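第四章　印字球衣的摊平、折叠与入袋

本章适用于Brusanance布面折叠台（平铺式，灰布面）。立式机架的用户请跳过4.3，其余各节仍然适用。台子的组装见第二章，台布的更换见第三章，4.9里还会提到一点台布的保养。

先交代一下本章的态度。随台附送的那张快速指南上写着，任何短袖上衣按三步就能折成标准尺寸，新手当天即可上手。我们照着折了很久，三步确实能折出一个长方形，至于是不是标准尺寸，要看衣服愿不愿意。普通棉T恤大多愿意。网眼布的球衣、带滚边的球衣、胸前有厚字的球衣，大多不愿意。下面的步骤比三步多得多，读起来也啰嗦，您如果只是给家里叠几件，照快速指南做也没什么损失。

4.1　开始之前

需要的东西：

—　折叠台一张，台布已绷紧
—　隔字纸（薄的无酸纸，裁成A4大小即可；蜡纸不行）
—　衣夹四只，本章用的是Zaki平口夹，其他平口夹也可以
—　小剪刀或线剪
—　自封袋或平口袋
—　Trustix吊牌（可选，见4.8）
—　一块干净的白布，约手帕大小

不需要的东西：

—　折衣板。套装里附了一块，Waltonetti也单独卖一种更贵的。折衣板是按圆领T恤的肩宽做的，遇到宽袖球衣，袖口会从板边翻出来，最后还得拆开重折。想用可以用，本章不再提它。
—　定型喷雾。见4.7的注意事项。
—　蒸汽。球衣要烫就在别处烫好、晾透，再上台。布面会吸潮，吸了潮的布面又会把潮气还给下一件。

注意：上台之前请把手表、手链和带钩的戒指摘掉。网眼布被勾一下就是一条横线，用针挑不回来，网上那些“用指甲搓一搓就恢复”的办法，我们试过的都没有恢复。

4.2　检查衣物

每件衣服在折之前检查一遍。检查最好在摊平的过程中顺手做，单独安排一道工序的话，过不了几天就会被省掉。

1．看领子。球衣的领子和门襟往往是另一块布拼上去的，颜色和衣身不同，缩水率也不同。洗过之后领子比衣身紧，领口一圈会起小波浪。这种波浪用手压不平，折进去也还在，先记下来，不要在它上面花时间。

2．看滚边。条纹滚边是最容易看出歪斜的地方。滚边自己缝歪的，不要试图用折法去救它。

3．看字。用指腹轻轻摸字的边缘，有没有翘。翘边的字不能朝里对折，也不能朝外受压，只能平放，整件挑出来单独处理。

4．看线头。下摆、袖口和侧缝都要看。线头用剪刀剪，留2毫米左右。不要拽。有的线头是收线时多出来的，拽掉没事；有的线头连着整条下摆的链式线迹，一拽就开到头。两种从外面看差不多，所以一律用剪的。

5．看口袋和内侧。球衣很少有口袋，可一旦有，里面多半有东西。

说明：所谓“出厂已全检”的衣服，同样要过一遍。吊牌上的检验章说明有人盖过章。

4.3　台面准备

1．把台布四角的扣带拉到手感均匀。手册旧版要求拉到“发出鼓声”，新版删掉了这一句，我们赞成删掉。拉得太紧，布纹会变形，衣服反而打滑。

2．用白布在台面上擦一遍，翻过来看有没有颜色或毛絮。灰布面的优点是不显脏，缺点也是不显脏。折白色衣服前这一步不要省。

3．调整灯光。正上方的单灯会让浅褶子消失，等装进袋子才看见。侧光好一些。把灯放低放斜，褶子会自己出来。

4．把衣夹放在台子远端，不要放在手边。放在手边的衣夹最后都会被压在衣服底下。

5．如果是两人对面操作，先说好谁负责领口一端。没说好的时候，两个人会同时把衣服往自己这边拉一点。

注意：Brusanance的宣传页称台布具有“自抓附”性能，衣物放上去不会移位。我们的体会是：棉布会待在原处，网眼涤纶在轻推之下照样滑动，滑动的方向还和台布纹路有关。请不要依赖这项性能，该用夹子的时候用夹子。

布面的纹路可以利用。用掌心顺着台子的长边推一下，再反着推一下，会感到有一个方向比较涩。把衣服的长度方向放在涩的那个方向上，折身子的时候衣服跑得少。换过台布以后要重新试一次，后换的台布和原装的不一定是一个方向裁的。

4.4　摊平

摊平占整个过程一半以上的时间，这是正常的。如果您觉得摊平太慢，想在折的时候再顺手拉直，请先试一件，然后比较两种做法的成品。我们比过，后来就老实摊平了。

1．把衣服横放，领口朝左，下摆朝右。左利手可以反过来，后面的步骤请自行对调左右。

2．先放领口。领口是整件衣服最硬的部分，它放歪了，别处都跟着歪。让领口的弧线自然落下，不要去拉圆。

3．一手轻按领口下方，另一手从领口沿衣身中线推向下摆，掌心贴着布，力量不要比擦桌子更大。

4．提起下摆的两角，向右平移一点，放下。不要抖。抖开的动作看上去专业，可薄的网眼布落下来时会兜住空气，底下那一层多半是皱的。

5．掀起上层，检查下层。多数说明书没有这一步，我们认为是因为写的人没有掀开过。下层有褶的话，从下层开始推平，再把上层盖回去。

6．对齐侧缝。侧缝上下两层应当重合。重合不了时，以上层为准，下层让它多出来一点。硬要两层对齐，会在胸前挤出一道鼓包。

7．摆袖子。两只袖子先向外展开，袖口不必与衣身垂直，顺着它自己的角度就好。

8．退后一步看全貌。离得太近只看得见褶子，看不见歪。

说明：衣身中部的浅皱可以留着。有些用户会把每一道浅皱都推到消失为止，推平左边，右边又起来。只要折线上没有褶，中部的浅皱在袋子里放一两天也就淡了。淡不了的那些，推也推不掉。

说明：拼色袖的球衣，袖子和衣身往往是两种厚度的布。厚的一片会把薄的一片往自己那边带，所以摊平时先放厚的，再放薄的。哪片厚，摸一下就知道，不要按颜色猜。

4.5　隔字纸

印字的种类很多，热转印、刺绣、贴布、丝网，处理办法各有不同。厂家的表格把它们分成七级，每一级配一种隔纸。我们没有看出其中几级有什么区别，下面只分两种情况。

情况一：字摸上去有明显的边，或者表面发亮、发黏。
放一张隔字纸，盖住全部字面，四周留出一指宽。纸要平，纸上的折痕会印到字上。折好之后纸仍然在里面，和衣服一起入袋。

情况二：字摸上去和布差不多，或者是刺绣。
可以不放。放了也没有坏处，只是多一层会滑的东西。

有描边的大字要特别留意。白字外面加一圈深色描边，再加一道细线，等于几层材料叠在一起，叠得最厚的地方就是边缘。折线如果从描边上过，打开以后那里会有一道白痕。请在折之前先想好折线从哪里走，尽量走在两个字母之间，或者干脆走在字的外面。做不到的时候，把衣服折得宽一点。客户看见尺寸宽了一指，通常没有意见；看见字上有白痕，意见很大。

注意：不要用包装气泡纸代替隔字纸。天热的时候气泡会在胶面上留下一个个圆印。

注意：旧报纸更不行。

4.6　折叠

以下以短袖、有领、拼色袖的球衣为准。圆领无滚边的衣服可以把第3步和第6步省掉。

1．确认朝向。要让字露在外面的，字面朝下放；要让字收在里面的，字面朝上放。快速指南说一律朝下。我们不同意“一律”，背后有名字、前面有队名的衣服，两面都有字，总有一面要收在里面，请按客户想先看到哪一面来定。

2．折近侧的袖子。捏住袖口与领口边，把袖子向衣身内侧翻过去，放平。袖子的边缘斜着躺在衣身上是正常的，不要为了让它变直而去拧肩缝。

3．对滚边。看袖子上的条纹滚边有没有打卷。滚边卷起来时，里面的细条会挤成一条硬棱，压久了会留印。用指尖从滚边的中间往两头捋，捋平为止。

4．折远侧的袖子，方法同上。两只袖子在衣身上可以重叠，也可以不重叠。重叠的话，重叠部分不要正好压在字的背后。

5．确认两侧宽度。先看下摆一端，再看领口一端。领口一端略宽是允许的，反过来就不行，衣服会在袋子里往下溜。

6．护领。把领子下面的门襟捋直，有扣子的扣上第一颗。门襟两侧如果有条纹，让两条条纹平行。平行就够了，不必追求与衣身中线完全重合，很多衣服的门襟本来就缝偏。

7．从下摆往领口方向折第一折，折到衣身的三分之一处。手停一下，等布静下来再松开。网眼布有回弹，马上松手，折线会往回退。

8．折第二折，折到领子下方。最后露出来的应当是领子和一小截胸口。

9．用两只平口夹夹住两侧，放在一旁。夹子夹在布厚的地方，不要夹字，也不要夹单层网眼。

10．做下一件。夹子在入袋前才取下。

说明：第7步里的“三分之一”是眼睛看的三分之一。配套软件里有一张按尺码给出折线位置的表，精确到毫米。我们按它折过大码和小码，折出来的宽度并不一致，可能是各家尺码不统一，也可能是表有问题，没有再往下追究。

注意：折角不要用指甲刮。刮出来的折角很锋利，照片上好看，打开以后那条线洗两次还在。

布面上对照第2步、第3步：

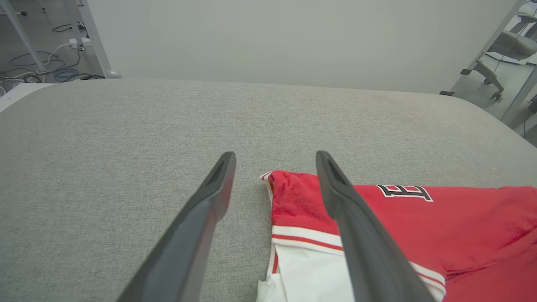
红色球衣，灰色布面，滚边为白底红条。 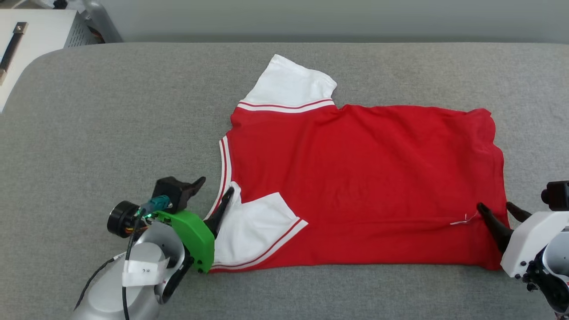 4.7　常见问题与处理

问题：折好以后一边高一边低。
多半是第5步没有看领口那一端。打开重折，从第2步开始即可，不必重新摊平。有用户在一侧垫纸板找平，垫完确实看不出来，收货的人拆开之后看得出来。

问题：领子塌下去。
先看是不是领子本身就软。针织领和罗纹领都会塌，这是它们的性质。市面上卖一种塑料领撑，插在领下，能立住。我们对它的保留意见是，运输途中领撑会移位，到了以后往往横在胸口。真要用，选两端圆头的。

问题：衣服从台面上滑走。
按4.3末尾的办法换方向再放。仍然滑，检查台布有没有沾上柔顺剂或喷雾的残留，用湿布擦，晾干再用。

问题：网眼布上出现一条亮线。
勾丝。停下来，找台面上有没有毛刺，夹子口有没有缺。没找到之前不要放下一件。

问题：线头越剪越多。
说明剪到的是链式线迹。在开口处打一个小结，交给会缝的人。继续剪没有意义。

问题：隔字纸跟着衣服一起滑。
纸裁大了。或者手太干，干手在薄纸上几乎没有摩擦，冬天尤其明显。在那块白布上先按一下手就好，白布稍稍喷一点水，拧到不滴。

问题：白色部分发灰。
先怀疑台布，再怀疑手，最后才怀疑衣服。

问题：按照本章折得很慢。
是的。厂家给出的速度是在什么衣服上测出来的，我们问过，没有得到答复。熟练之后会快一些，快到什么程度因人而异，本章不打算给一个数字让您去追。

注意：定型喷雾。不少用户来信推荐，说喷一下再折，折线又直又挺。喷雾里有淀粉或者树脂一类的东西，喷在深色网眼布上，干了以后会留白点，喷在胶字上会发雾。产品标签上写着“适用于所有面料”，同一个标签的背面写着“请先在不显眼处测试”。请以背面为准。

注意：不要在台子上用热熔枪、电熨斗或者吹风机。台布下面的垫层受热以后会收缩，外面看不出来，摊衣服时会发现台面中间有一个浅坑，怎么推都有一块不平。垫层不单卖。

4.8　入袋与标签

1．取下夹子，把衣服连同隔字纸一起托起。托的时候手掌要在最下面一层的下面。从两侧捏着提起来，第二折会打开。

2．袋口撑开，衣服领子一端先进还是下摆一端先进，各有各的说法。领子先进，领子会被推皱；下摆先进，最后封口时容易碰到领子。我们习惯下摆先进，理由不算充分。

3．排气。手掌从袋底往袋口推，推一次。不要抽真空。抽真空能省地方，可胶字在真空袋里会和隔字纸贴得很死，揭的时候心里没底。

4．封口前再看一眼正面。纸有没有露出来，滚边有没有翻上来。

5．贴标签。标签贴袋子，不贴衣服，哪怕标签上写着“可移除”。

如果使用Trustix吊牌：吊牌绳穿过领后的挂环，没有挂环就穿过第一颗扣子的扣眼。不要用枪打在网眼上。Trustix的说明书给出了一种“隐形针”的打法，声称不留孔。在梭织布上我们没有看到孔，在网眼布上原来就都是孔，所以很难说它留没留，可针杆把网眼撑大了，这个是看得见的。

编号写在袋子右下角，用油性笔，写完等干。编号规则可以很简单，尺码加顺序号就够用。套装附的登记表有十几栏，填满一件的时间足够折一件，栏目里还有“折叠者心得”一项，我们的登记表上这一栏一直空着。

叠放时每摞不要太高。袋子是滑的，摞高了会从中间往外鼓，鼓出来的那一件领子朝下。大字的衣服和没有字的衣服交错着放，压力会均匀一点，这是老仓库里的做法，有没有用我们没有专门比过，只是一直这样放。

长期存放的，避开窗边和暖气。红色的衣身配白色的领袖，是最让人不放心的搭配。洗后没有晾透就装袋，红色会往白色上走，走过去就不回来了。所谓防串色纸片是洗衣机里用的，放在袋子里起什么作用，我们想不出来。拿不准干没干透的时候，再晾一晚。

4.9　台布的日常保养

1．每次用完，用粘毛滚筒滚一遍。滚筒的粘性不要太强，强粘的会把布面的绒拉起来，起绒以后更抓毛絮。

2．污渍用湿布点按，从外向里。不要用漂白剂。灰布遇到漂白剂会变成偏黄的一块，比原来的污渍难看。

3．台布可以拆下来洗，冷水，平铺晾。手册主文说可以机洗，我们洗过一次，扣带缩短了，再装上去四角吃力不均，有一个角至今要多拉一把。

4．不用的时候盖上。盖布随便什么都行，旧床单最好。Waltonetti的专用防尘罩尺寸略大，会拖到地上，把地上的灰带到台面上来。

5．每年九月以后天气转干，台布容易带静电，网眼布会贴在上面揭不利落。在房间里放一盆水就有改善。防静电喷雾请参考4.7里对喷雾的意见。

说明：厂家建议每年更换一次台布。我们认为应当看情况，布面没有磨亮、没有洗不掉的污渍、四角还拉得紧，就可以继续用。磨亮的地方多半在领口一端，换之前可以先把台布掉个头再用一阵。

4.10　不适用本章的衣物

下列衣物请不要照本章处理：

—　翘边、裂字或者字面发黏的球衣
—　有签名的球衣（签名的墨水和隔字纸的关系谁也说不准，请平放，不要折）
—　填棉、抓绒以及任何折了以后会自己站起来的衣服
—　湿的、半干的、刚从烘干机里出来的
—　老球衣。老球衣的领子多半有自己的折痕，按它原来的折痕折，别替它改

长袖球衣可以参照4.6，只是第2步以后要把袖子再往回折一次，袖口朝向下摆。手册旧版画了一张长袖的示意图，图上两只袖子折完以后长度不同，新版没有改。

本章内容如与快速指南冲突，请自行判断。快速指南印得比较早，措辞也比较有信心。

相关条目
第二章　折叠台的组装与找平
第三章　更换台布与扣带
第五章　长裤与短裤：裤腰为什么总是对不齐
附录二　隔字纸的裁切
Zaki平口夹：夹口磨损的判断
Waltonetti折衣板的退换说明
Trustix吊牌在针织面料上的使用
最近更新：布面静电（补充）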